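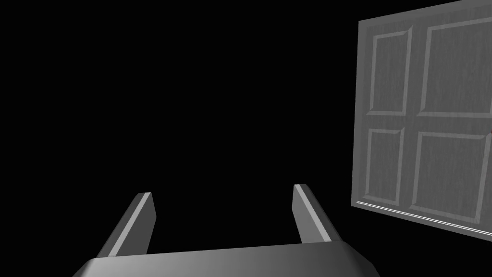
Felicja Kurek wrote to say that her pair spent most of the first session in the wrong view, and could the view setting please come before the driving steps. It now does.

Section 4. Setting up the wrist view and making a first approach

You need a club laptop with Dususik installed, a gamepad, and your team login. Teams at Bancombe work in pairs, one on the gamepad and one on the keyboard. If Dususik is not on the laptop yet, go back to Section 2.

4.1 Load the room

1. Plug in the gamepad before you start Dususik. It will not be picked up afterwards.
2. Log in with the team name, all lower case.
3. Choose File, then Open Room, then Messina.
4. Wait for the bar at the bottom to clear. The first load on a laptop is slow.

Note: Messina is the practice room. The competition room is kept locked until the day and you cannot open it from the club login.

4.2 Choose the view

1. Open the View menu and select Wrist. The gripper body should come up along the bottom edge with the fingers pointing away from you.
2. Turn off Overlay. The driver should learn to judge distance without the grid.
3. Press the left shoulder button to open the fingers fully, then let go.

Note: in Wrist view the room tilts when the wrist rolls. A cabinet that leans over on screen is still standing upright in the room. Press Level (the L key) if the driver gets lost.
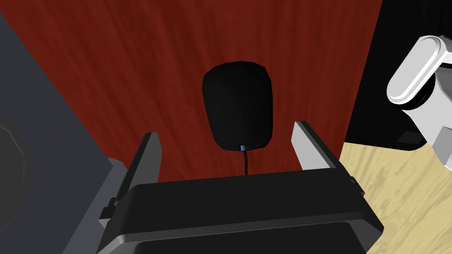

Page last changed: March, by the Bancombe robotics club

4.3 Approach a small object

The computer mouse on the red tabletop is a good first target – it is dark and rounded, and its cord runs back towards the gripper.

1. Set the speed to Slow with the keyboard.
2. Bring the mouse to the middle of the gap, ahead of the fingertips.
3. Stop. The keyboard person reads out the height from the side bar.
4. Lower the arm in short presses. Do not hold the stick down.
5. Move forward until the mouse is between the fingers, then close them with the right shoulder button.
6. Lift, count to 4, and put it down again.

Caution: do not close the fingers on the cord. Dususik treats a cord as a separate part and the team log will record a fault.

Swap places after 2 tries, whether or not the lift worked.

4.4 Line up with a panelled door

Doors are harder than they look in Wrist view, as there is often nothing behind them but black and no floor to judge by. Use the edges of the moulding.

1. Back the arm away from the table and raise it clear.
2. Turn the wrist until a panelled face comes in from the right.
3. Keep the gap between the fingers empty and the speed on Slow.
4. Watch the near edge of the panel. If it slides behind the gripper body, move left before going any further forward.
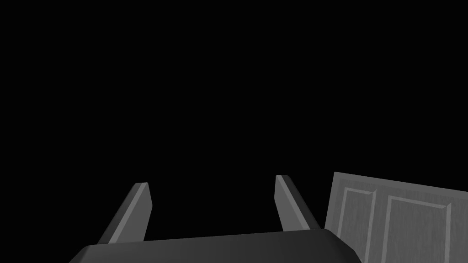
Fig. 3. Wrist view, fingers apart, panel behind and to the right.

5. When the edge stays clear, save the position with F2. Plulley, the scoring add-on, only counts saved positions.

4.5 Move in on the cabinet handles

1. Roll the wrist until the fingers match the lean of the handles on screen.
2. Choose one handle. The pair sit close together and the fingers should not straddle both.
3. Go in slowly, watching the finger nearest the cabinet front.
4. If a finger touches the front, back off and save again. 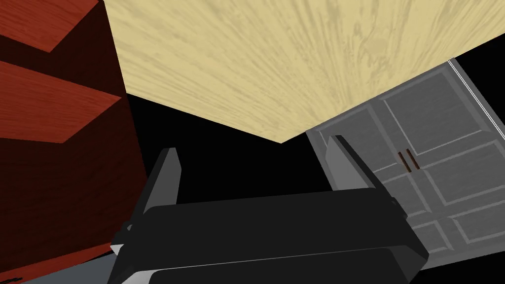
Could we have a key for rolling the wrist in small steps, one team asked in the comments, as the stick always goes too far. Hold Shift while moving the stick. It works in Slow only.

4.6 Before you close Dususik

1. Send the arm to Rest.
2. Save the team log to the shared drive. Do not rename it.
3. Unplug the gamepad and put it back in the box with its lead.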